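Sterley Board Game Library: Frequently Asked Questions

What is the library, exactly?
It's a room full of games you can borrow, just like books! We have more than 600 titles on the shelves, from quick card games to those giant ones that eat a whole weekend (we love those).

Do I need to be a member?
Only to take games home. Anyone can drop in and play at our tables for free. Membership costs $20 a year and covers everyone at your address.

How many games can I borrow at once?
Up to 3, for two weeks. You can renew online unless another member has asked for the game.

I've never played anything but checkers. Where do I start?
Oh, you're in for a treat! Ask at the desk for the Nestach shelf. It's named after the street where we started out, and everything on it can be learned in ten minutes. Žydrūnas Toom picks the games and will happily teach you any of them, including the one with the sheep.

What if I lose a piece?
Please tell us when you bring the game back. We keep a drawer of spare cubes, pawns and dice, and we can usually find a match. We only charge for a game that can't be played anymore.
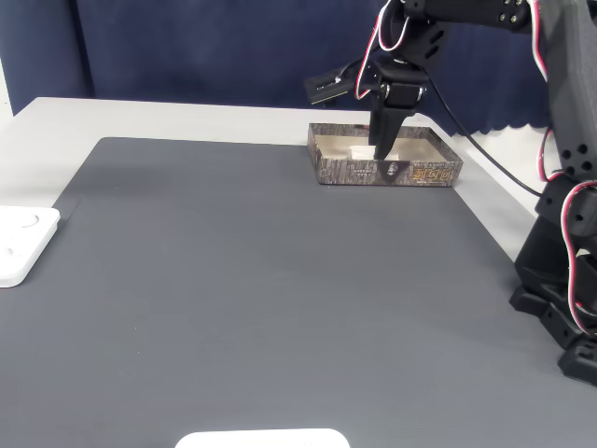
Can I donate games?
Yes, please! Complete games are best, but we take incomplete ones for parts too. Jigsaw puzzles are welcome up to 3000 pieces. Larger ones don't fit our shelves.

Do you run tournaments?
Every April we hold the Ronska Cup, open to all ages. Tõnu Avotiņš handles sign-ups and posts the list of games a month ahead, so there's plenty of time to practice.

Can I bring food?
Drinks with lids are fine at the tables. Snacks stay in the hallway, and that goes double for cheese puffs.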